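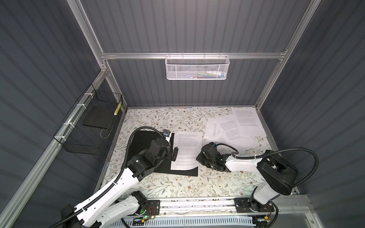
The Sub Goes Where the Sub Wants to Go

Every September the students come back, the windows close, and the shop phone starts ringing with people who own a new subwoofer and don't like it. The complaint comes in two versions. Either there's no bass at all, or there's one note of bass and it plays along with everything, including the news.

We sell a lot of these boxes at Dernstead Sound and we take very few of them back, mostly thanks to Asmaa Slaoui, who handles the phone and opens with the same question each time: where did you put it? The answer is nearly always "in the corner, behind the plant." People have a great deal of faith in the corner behind the plant.

A corner makes a sub louder, and for the first evening louder feels like money well spent. After that you start to notice that the bass player in every band you own has apparently been replaced by a man moving a couch. Low notes bounce between the walls, pile up in some spots and cancel out in others, and your favorite chair has a decent chance of sitting in one of the bad ones. You can spend more money on this problem if you like. We take cards.

Or you can do the crawl. It's old, it costs nothing, and it looks ridiculous, so draw the curtains first. Put the sub in your listening chair. Yes, on the seat, with a towel under it if you care about the chair. Play something with a steady walking bass line, on repeat, at a normal level. Then get down on your hands and knees and work your way along the walls with your head at the height where the sub would be. In some places the notes will swell up and blur. In others they'll vanish. Somewhere along the way there'll be a spot where every note comes through at more or less the same strength, and that's where the box goes.

Salma Morsy from our service bench did this at home with her Brustance 8 and found that the best place in her living room was directly in front of the bathroom door. The second-best place was next to the bookcase. She lives with the bookcase.

Before you call, two settings are worth a look. The crossover knob on the back decides where the sub hands over to your main speakers, and it usually arrives turned all the way up at 200 Hz, which lets it mumble along with male singers. With small bookshelf speakers, try it lower. Salma runs hers at 74. The phase switch next to it has two positions, and the method is to sit down while a helper flips it back and forth. Pick the fuller one. If you can't hear a difference, pick either and thank your helper.

As for volume, set it where you like it, then turn it down a bit and leave it alone for a week. When a sub is right you mostly forget you own one, and it's a strange thing to have paid for.
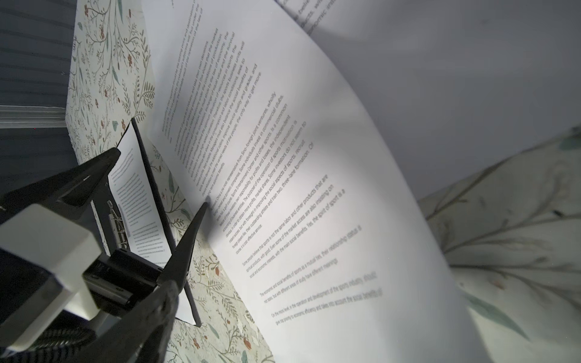
Borrow before you buy

The loaner shelf is back. We have a Brustance 8 and the larger Górecki Ten, both with cables, and either can go home with you for a weekend against a deposit of $130. You get the deposit back when the sub comes back, or it comes off the price if you've grown attached. The Górecki weighs 62 pounds, so bring a friend and park by the side door. We'll help you as far as the trunk. The stairs at your end are between you and your friend.

If you live in an apartment, take the Brustance. Take it even if you want the other one. Your downstairs neighbors have opinions about low frequencies and they will develop more.

And if you're out toward Flarbridge, Asmaa will bring a loaner along on her delivery run and pick it up on the next one. Call the shop before noon to get on the list. She has asked us to mention that she will place the thing wherever you point, the corner behind the plant included, but that she won't be doing any crawling.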